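# What a Simulated Garden Can and Cannot Sell

The Priletti outdoor package is offered to schools and small landscaping firms as a way to prepare for robot help without buying a robot. For 1,795 dollars a year, the customer receives a license to a simulated garden called Livside, a virtual two-armed machine to operate in it, and a library of 17 practice exercises. It is the position of this review that the garden is worth having, that the price is defensible for schools, and that the claims made on its behalf should be cut back before any public body signs for it.

The opening exercise asks the operator to lower an open gripper toward the turf, hold it level, and withdraw. It is a modest task, and a sound place to begin. New operators tend to look at the arm when they ought to be looking at the ground, and an exercise with only grass in view corrects the habit early. 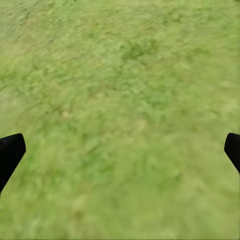 *Livside lawn, seen between the open fingers of one gripper.*

The turf itself is the weakest part of the product. Seen from a distance it is acceptable. At working height it becomes soft and streaked, and an operator cannot judge from it how long the grass stands or how firm the soil may be. The sales literature speaks of "ground-level realism." A buyer who intends to train staff in edging or weeding should set that phrase aside. Nothing we ran at close range would teach a person to tell a weed from a blade of grass.

The larger layout is a different matter. Livside was plainly planned by people who have worked in gardens. There are open stretches and there are obstacles, and the second group of exercises moves the operator from one to the other at a reasonable pace.

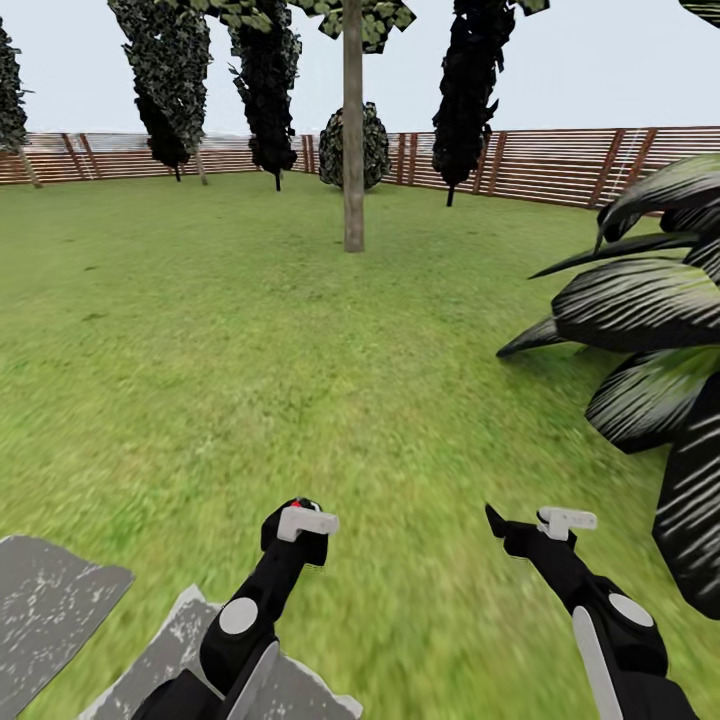
Reach is the chief lesson of this group. An operator seated at a desk soon learns that two arms working side by side need more room than one expects, and that a plant at the elbow is as much of a problem as a plant at the fingertips. Tamihana, whose competing package costs less, teaches reach with colored blocks on a bare floor. The blocks are easier to score. They do little to prepare anyone for foliage.

Priletti also deserves credit for its written guides, which are short, clear, and free of the inflated language found in the brochure. Each exercise states its purpose in one paragraph. The scoring rules are printed in full, and an instructor may change them. We would ask other suppliers to follow this practice. A school that cannot see how its students are being marked has no business paying for the marks.

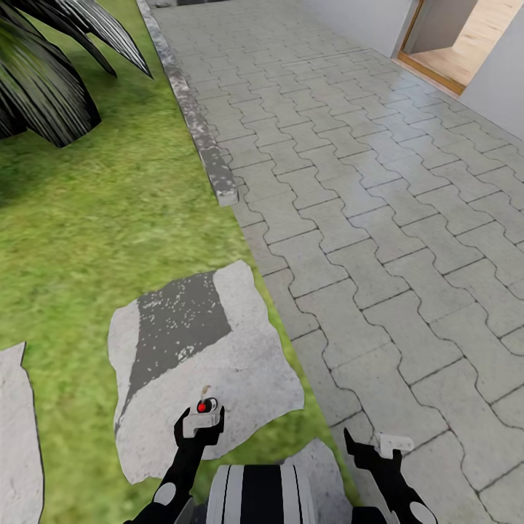

The question of safety rules should have been settled before the package went on sale. The guides set one speed limit for the entire property and make no distinction between planted ground and places where people walk. Any working gardener would object. Livside has lawn running directly up against interlocking pavers, with an open doorway at the far side of the walk, and an arm extended over those pavers is an arm extended over the route a resident would take out of the house. A lower limit on paved areas would be simple to write and should be standard. Until it is, instructors ought to impose one themselves and record that they have done so.

Service is the second concern. Ternia, which handles support for Priletti in this market, answers written requests within 6 working days. For a private hobbyist that may be tolerable. For a class that meets twice a week, it means that a fault reported at one session may still be open three sessions later. The contract offers no refund for lost teaching time, and it should.

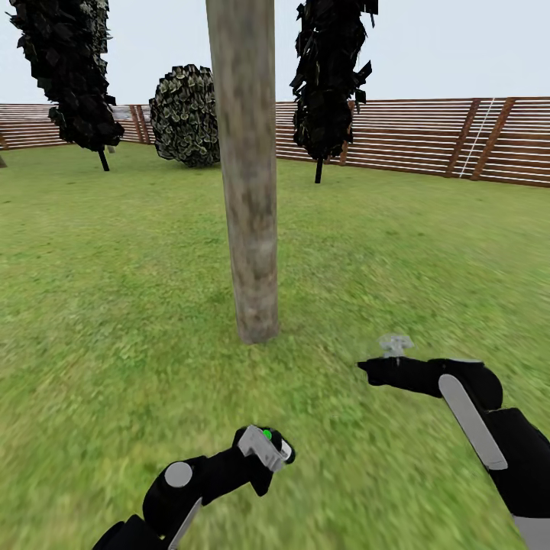
Supporters of the package will answer that simulated practice is cheap and that mistakes made in it harm no one. Both points are true. They do not settle how much credit such practice should carry. The Priletti course comes to 123 hours when every exercise is completed, and the company proposes that these hours be accepted in place of time spent outdoors under supervision. We cannot support that proposal. Hours at a desk teach reach, patience, and the control of two arms at once. They do not teach weather, mud, roots, or the behavior of a neighbor's dog.

Our recommendation is therefore limited. Schools with an existing grounds program should consider a one-year license, with the hours entered as preparation and kept separate from field time. Landscaping firms should wait for the close-range turf to be improved. Public bodies should ask for written answers on speed limits and support before the next budget round opens in April, and should decline to sign if those answers do not arrive.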